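The Cupboard Above the Kettle

By Charalambos Kyriakidis

In my mother's house the medicines lived in a biscuit tin, and the tin lived on top of the refrigerator, where the children could not reach and where, I must say, the adults did not often look. When I moved to my own flat I bought a better tin. The habit stayed the same. Last winter I opened it to find something for a sore throat and I found lozenges older than my marriage.

So I decided to visit people who keep their medicines in good order, and to learn from them.

The first was Glenys Henare, who worked in a pharmacy in Grasow for many years and now gives a small evening class at the library there. She told me that the bathroom is the worst place, and that the cupboard above the kettle is the second worst. Both are warm and full of steam. She likes a bedroom shelf, high up, with a door that locks.

"People keep the tablets and throw away the box," she said. "Then they have a silver strip with half a name on it."

I have done this myself many times. The box is big and the cupboard is small, and it seems sensible until the day you need to know what you are taking. Mrs Henare keeps every box, with the leaflet folded inside. She writes on the top flap the date when it was opened. For her own shelf she uses a pencil, because the pen from the class leaves marks on her fingers.

Her rule is that everything comes out on the table twice in the year, once in February. At her last evening there were 13 people, and they brought what they had at home: creams, eye drops, cough syrup, a bag of plasters without any glue left on them. Tipene Katene, who is 68, brought a drawer. He did not empty it first, he simply pulled it out of the cabinet and carried it on the bus.

Many families in Grasow buy from more than one kind of shop, and the table shows this very well. Boxes with labels in two or three languages are normal there. Mrs Henare asks that a person who can read the label says the name aloud, and that somebody writes it on a card in English, to be kept with the box. 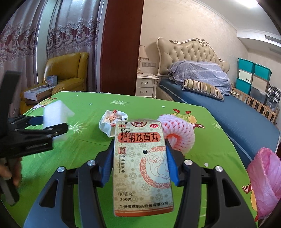

Kindau Magazine 68

The box with the orange-red banner is a good one for such a card. The large characters give the name, Qi Ju Di Huang Wan, and lower down it says that these are concentrated pills, 360 of them. The letters OTC in the red oval can be read by everyone, but they do not tell you what is inside, or whether it agrees with your other tablets. For that, Mrs Henare sends people to the pharmacist with the whole box in the hand.

Rochelle Rakena went home from the class with two full bags for the pharmacy to take back, and one small box for the shelf. I went home and opened my tin. It took me most of an evening, and I still have not found a door that locks.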